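Week 4 handout: Gathering examples for the Drodton unit

Welcome back, everyone. Last time we talked about what a policy is and why it needs to see a job done many times over before it can do anything sensible on its own. This week we get to the part I enjoy most (and the part that eats up most of the term, I'm afraid), namely sitting down and making the examples yourselves. Please read this before you come to the Skudlow room, even if you've driven the arms before, as a few of the habits below are different from last year's.

A few words first. An episode is one attempt at one task, from the moment you press record to the moment you press stop. A session is a run of 18 episodes, after which you swap with your partner and have a cup of tea. Your group needs 100 good episodes by the end of the unit, and the whole class is aiming for 400, which we'll pool into the Skodel set.

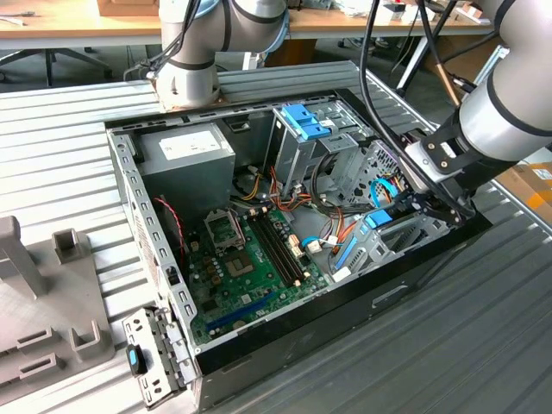 Each episode has a written instruction, and I'd like you to write it before you begin. Keep it to one short sentence in plain words, the way you'd ask a friend across the table. "Take hold of the blue latch" is lovely. "Interact with the storage assembly" is no use to anyone! If you change your mind halfway through, stop, mark the episode as abandoned and start afresh with a new sentence.

Try to keep each attempt under 55 seconds. Go gently, but do keep moving — long pauses while you think are recorded along with everything else, and the model will happily learn to pause too. If you fumble and recover, keep the episode and tick the "recovered" box. Those are some of the most useful ones we have.
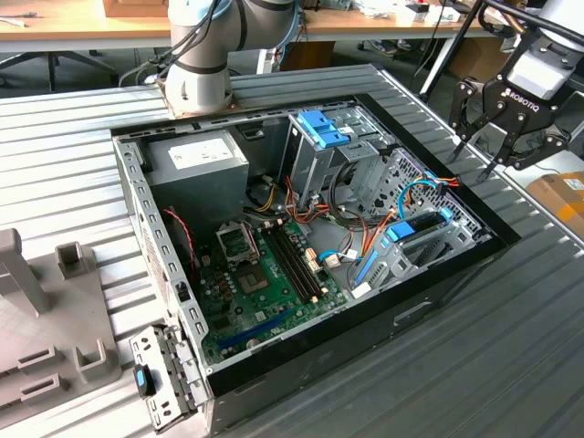 Variety is the other thing I shall nag you about. Eighteen attempts from exactly the same starting pose teach very little, so begin with the gripper higher, lower, further left, further right, and turn the case a little between sessions. Think about approach as well. With the tower on its side, the drive cages stand up among the power wires and the light blue data cables, and a two-finger gripper coming in from the right has quite a different path from one coming over the back. Try both, and say in your notes which you used.

Notes go in the log straight after each session: the instruction, the outcome, which arm did the work, and anything odd. Hallgrímsson's chapter on labelling is on the reading list, and pages on disagreement between labellers will help you with the second exercise.

For next week, bring your log and two episodes you weren't sure whether to keep. We'll watch them together and argue about them.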